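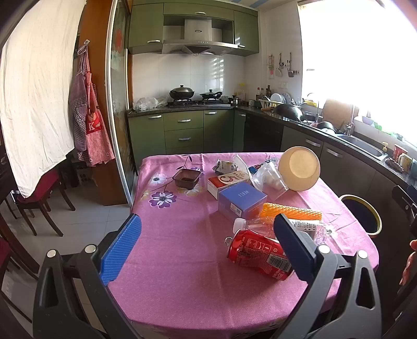
**segers_k** replied:

Clear it all off first, then think. I used to sort things while they were still on the table and I only pushed them from one end to the other. Now I take everything away in one go, wipe the cloth and put back what belongs there. In my home that is a fruit bowl and nothing more.

---

**Juraj Vrabec** wrote:

Thank you, but where do you put it all in the meantime? Our kitchen is right beyond the dining table, with only a glass sliding door between. If I move things to the worktop, then I cannot cook. Yesterday evening we had a can, a plastic bottle, a brush, cartons, a bowl and a crumpled bag on the table, and we wanted to eat at seven. The bin stands right by the corner of the table and still the rubbish stays on the cloth.

I would like a method that my family will follow also when I am not at home.

---

**holtau_mum** replied:

Juraj, we have the same kind of room. My rule is that rubbish goes first, and you don't discuss anything else until it has gone. Bags, empty packets, dirty trays. After this the table looks half done and people are more willing to help.

Cans and bottles I keep apart. In Holtau we have separate collection on Friday, so they go in a crate by the back door.

---

**segers_k** replied:

> Rubbish goes first

I don't agree with this. If you start with rubbish you must decide about every object. Is this box empty? Does somebody still need this card? My husband can stand with one piece of card in his hand for the whole evening news. Move everything, decide later.

---

**holtau_mum** replied:

"Decide later" is how I got a cupboard with 13 empty boxes in it :) Sorry, but for me it does not work. A crumpled bag needs no deciding.

---

**Kalleo** replied:

You are both a little right, I think. Can I ask about the tablecloth? With a flowered cloth, crumbs and small papers are hard to see against the pattern, and I find them only when I put my elbow there. We changed to a plain one and it gets wiped more often. Mine was from Trustness, 112 by 160 cm, not expensive. But it stains quickly from tea, I must say this too.

---

**Juraj Vrabec** wrote:

The cloth stays – my wife chose it and I like it also. Pink with purple and white flowers, it makes the room friendly next to the green cupboards.

I will try rubbish first this week and then the other way next week. Small question: what do you do with a tray which has some dark remains stuck in it? Soak it, or throw it away?

---

**holtau_mum** replied:

If it is thin plastic from a shop, rinse it and put it with the plastics, when your town takes them. If it is a proper tray, put warm water and a drop of washing-up liquid in it for half an hour. Do not scrape with a knife.

---

**segers_k** replied:

Warm water, yes. And please keep the brush by the sink and not on the table! A brush which lives on the table makes everybody believe that the table is a sink.

---

**Kalleo** replied:

We hung ours on a hook inside the cupboard door. It fell down twice, so take a good hook.

---

**Juraj Vrabec** wrote:

I have hooks somewhere. First I must find them, probably under something. I will write again when I have tried both ways.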